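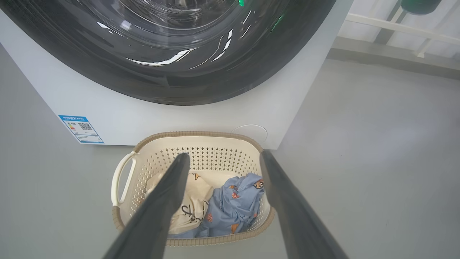
세탁실 기록: 드럼세탁기 전면과 빨래 바구니

이 페이지는 세탁실 설비와 소품을 정리한 갤러리의 첫 항목이다. 정리와 글은 Ilídio Serrano가 맡았고, 마지막 수정일은 1월 8일이다. 대상은 전면 투입식 세탁기 하부와 그 앞 바닥에 놓인 플라스틱 바구니다. 기계 내부 구조와 세탁 코스별 성능은 다루지 않는다. 치수와 관리 주기는 Skeneck 세탁실의 운영 기준을 따랐으며, 다른 건물에서는 설치 조건에 맞게 고쳐 써야 한다.

도어
원형 도어의 유리는 거의 검은색에 가까운 짙은 회색이다. 표면에 광택이 있어 조명이 가는 흰 줄로 비치고, 초록색 빛도 두 군데 보인다. 어두운 유리는 물때와 손자국이 잘 드러나므로 마른 극세사 천으로 닦는다. 연마제가 든 세정제는 쓰지 않는다. 유리 안쪽은 고무 패킹을 닦을 때 같이 닦고, 패킹의 접힌 부분은 손가락에 천을 감아 아래쪽부터 훑는다. 사용 후에는 도어를 조금 열어 둔다. 어린이가 드나드는 시간에는 닫아 두고 세탁실 문을 잠근다.

전면 패널
도어 아래 패널은 무광의 흰색에서 옅은 회색 사이이며 바닥 바로 위까지 내려온다. 무광 도장면은 세제 방울이 굳으면 자국이 남는다. 발견 즉시 물을 적신 천으로 닦고, 굳은 것은 젖은 천을 5분간 덮어 둔 다음 닦는다. 플라스틱 주걱이나 칼로 긁지 않는다. 패널 하단과 바닥 사이의 먼지는 납작한 노즐을 끼운 청소기로 제거한다.

에너지 효율 라벨
패널 왼쪽 아래에 파란색과 흰색의 직사각형 라벨이 붙어 있다. 등급 막대는 색으로 구분되고, 오른쪽 위 부근에 QR 코드가 있다. 라벨은 떼지 않는 것을 원칙으로 한다. 등급과 소비전력을 설비 대장에 옮겨 적은 뒤에도 원본은 그대로 둔다. 떼어야 할 사정이 있으면 드라이어의 약한 바람으로 접착제를 데우고 모서리부터 천천히 당긴다. 남은 접착제는 중성세제로 불린다. 알코올과 아세톤은 도장면에 쓰지 않는다.

원형 커버
패널 오른쪽 아래에 패널과 면이 맞는 둥근 커버가 있고, 둘레에 옅은 회색 테가 보인다. 위치가 바닥에 가까워 바구니를 바짝 붙이면 손이 들어가지 않는다. 커버의 용도와 여는 방법은 기종마다 다르므로 해당 기종의 설명서를 먼저 확인한다. 배수 필터가 있는 기종은 전원을 끄고 물이 식은 뒤에 작업한다. 낮은 받침 그릇과 걸레를 미리 준비하고, 잔수 호스가 있으면 먼저 물을 뺀다. 필터는 반시계 방향으로 조금씩 풀어 남은 물의 양을 보면서 연다. Skeneck에서는 필터 점검을 21일 간격으로 한다. 점검 후에는 헹굼 코스를 짧게 돌려 누수 여부를 확인하고 결과를 대장에 적는다.

바구니
크림색 플라스틱 바구니다. 모서리가 둥근 직사각형에 가까운 형태이고, 윗테두리는 회갈색을 띤 베이지색으로 벽면보다 두껍다. 측면에는 마름모와 물방울 모양의 작은 구멍이 격자무늬로 줄지어 있다. 통풍에는 유리한 구조지만 양말처럼 작은 세탁물은 구멍에 걸릴 수 있으므로 망에 넣어 담는다. 왼쪽에는 바깥으로 휘어진 고리형 손잡이가 있다. 젖은 세탁물을 가득 채우고 한쪽 손잡이만 잡아 끌면 테두리와의 연결부에 하중이 몰린다. 운반할 때는 양쪽을 받쳐 든다.

바구니 안의 옷
바구니에는 옷 두 점이 들어 있다. 세탁기에 넣기 전에 주머니, 지퍼, 취급 표시를 확인한다. 지퍼는 끝까지 올리고 프린트가 있는 옷은 뒤집는다. 이염 가능성이 있으면 안쪽 솔기를 흰 천에 적셔 눌러 본다. 양이 적을 때는 두께가 비슷한 세탁물을 함께 넣어야 탈수 시 편심이 줄어든다. 두꺼운 옷 한 벌만 돌리면 탈수가 중단되고 급수가 반복될 수 있다.

배치
바구니는 세탁기 바로 앞 바닥에 놓여 있고, 뒤쪽 테두리가 기계 하단에 거의 닿는다. 세탁물을 옮겨 담을 때는 떨어뜨리는 양이 적은 위치다. 탈수 중에는 진동이 바구니로 전달될 수 있으므로 운전을 시작하기 전에 뒤로 뺀다. Skeneck의 기준은 기계 앞면에서 15cm 이상이다. 통로 폭은 바구니를 놓은 상태에서 600mm를 확보한다. 폭이 모자라면 바구니를 벽 쪽 선반 밑에 넣는다.

바구니 세척
미지근한 물에 중성세제를 풀고 부드러운 솔로 구멍의 안팎을 문지른다. 섬유 먼지는 마른 상태에서 먼저 털어내야 구멍에 뭉치지 않는다. 헹군 뒤에는 뒤집어 그늘에서 말린다. 밝은색 플라스틱은 직사광선에 오래 두면 누렇게 변할 수 있다. 테두리 안쪽에 물이 고이는 제품은 기울여서 물을 뺀다.

기록 관련 사항
용어는 지난 9월에 한 차례 통일했다. 이전 문서의 '앞문'은 '도어', '하판'은 '전면 패널'로 읽으면 된다. 건조기와 선반 항목은 Hirport 세탁실 기록에 따로 있다. 수정이 필요한 치수는 측정 위치와 함께 설비 대장의 비고란에 적는다.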